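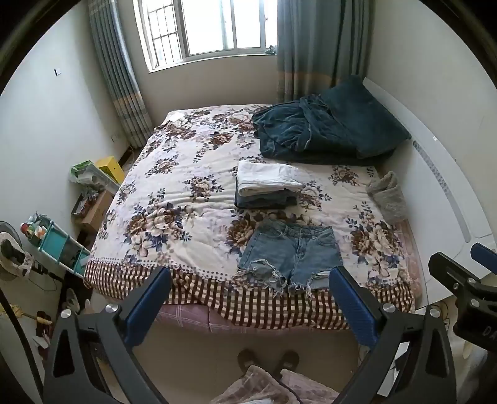
Folding denim on the bed

A made bed is the best folding table in most homes. It is the right height if you sit on the edge, and there is room to lay a whole pair of jeans out straight. Pull the bedspread tight first. A lumpy surface puts lumps in the fold.

Push the big blanket up toward the headboard or over to one side before you start. It can be folded last, when the smaller things are off the bed.

Sorting before folding

Take the denim out of the basket first and keep it apart from the T-shirts. Heavy pieces go at the bottom of a stack and light ones on top. Dark blue goes lowest in our house, then the gray-blue, then anything white, so no dark denim sits on a white shirt. New dark jeans can rub color off for the first few washes, and those get a stack of their own.

Check the pockets again even if you checked them before the wash. Tissue is the usual trouble. If it has gone through, let the jeans dry fully and brush the bits off outdoors with a clothes brush.

Shorts with frayed hems

1. Lay the shorts flat, front side up, with the waistband away from you.
2. Close the button and zipper.
3. Smooth the legs down with the flat of your hand. Leave the threads alone for now.
4. Trim only the threads that hang well past the rest. Use small scissors and never pull, as a pulled thread opens the fray further up the leg.
5. Fold one leg over the other, then fold once from the hem up to the waistband.

If you want the fray to stay where it is, sew one line of straight stitching just above it in matching thread. Syafiqah Hidayat, who sent us this one from Urkthorpe, has shorts done this way that have lasted five summers. Wash frayed pieces inside out, in a mesh bag if you have one.

Long jeans

Hold the jeans by the waistband and give them one hard shake. Lay them down and put one leg on top of the other, so the back pockets face out. The crotch seam will stick out in a point. Tuck that in and you have a straight edge all the way down. Bring the hems up to just below the waistband – not level with it, or the top gets bulky – and fold in half or in thirds, depending on your drawer.

Thick seams dry last. Feel the center back seam and the pocket edges before you put jeans away. If they are cool to the touch, leave the jeans open on the bed for another hour with the window open.

Soft and fleecy things

Velvety and fleece fabrics pick up lint from everything near them, so keep them off the denim while you work. Shake them outside, fold loosely and store them on top of a stack. Pressing them under jeans flattens the pile. A little steam from a few inches away will usually bring it back, but check the care label for heat first.

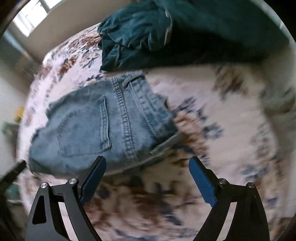

Is it better to hang jeans or fold them?

Folding suits most jeans. Denim is strong enough to hold a fold without harm, and a folded pair takes less closet space. Hang the pairs you wear to work if you dislike the crease across the knee, and use a clip hanger at the waistband or a thick bar hanger. Thin wire hangers leave a mark.

Putting it all away

Carry the stacks to the drawer with one hand underneath. Jeans can stand on their folded edge in a deep drawer, and then you can see every pair. Shorts go in front in summer and move to the back in September.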